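Search this site

Track cars / Interviews

The Berance weighs 1,325 kg with fluids, and its chassis engineer at Nirkard would like it lighter. "Springs first, mass second," he says – the front rate went up to 134 N/mm after Mestden.
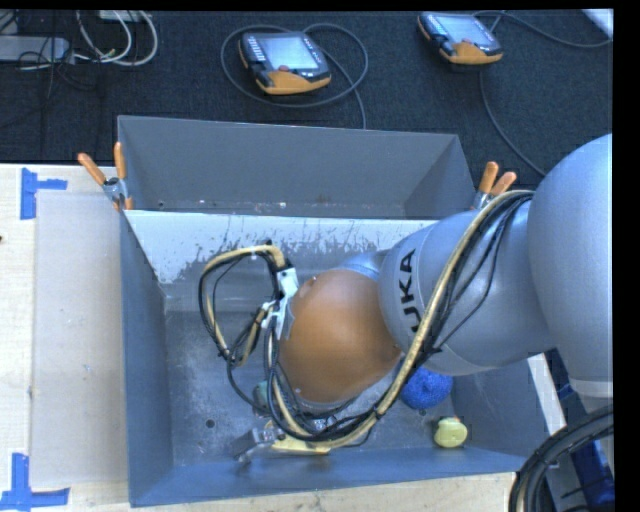 Amedeo Longo
Technical correspondent

Why 265-section front tyres? "The 245 overheated by lap six." The Majali dampers were revalved twice, in August.

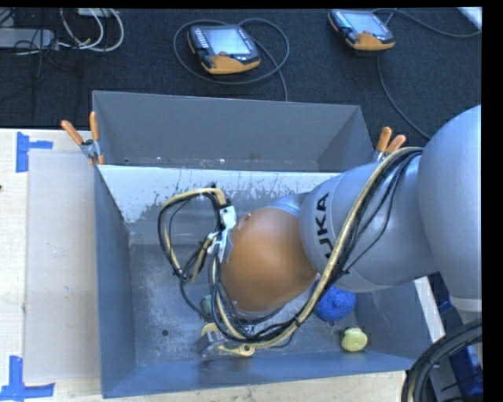 Amedeo Longo

Braking is still open. He prefers a softer pad and accepts the wear. "Peak disc temperature fell to almost 310 degrees. I want another day of running before we fix the ducts."

Contact | Copyright Nirkard Review | Back to top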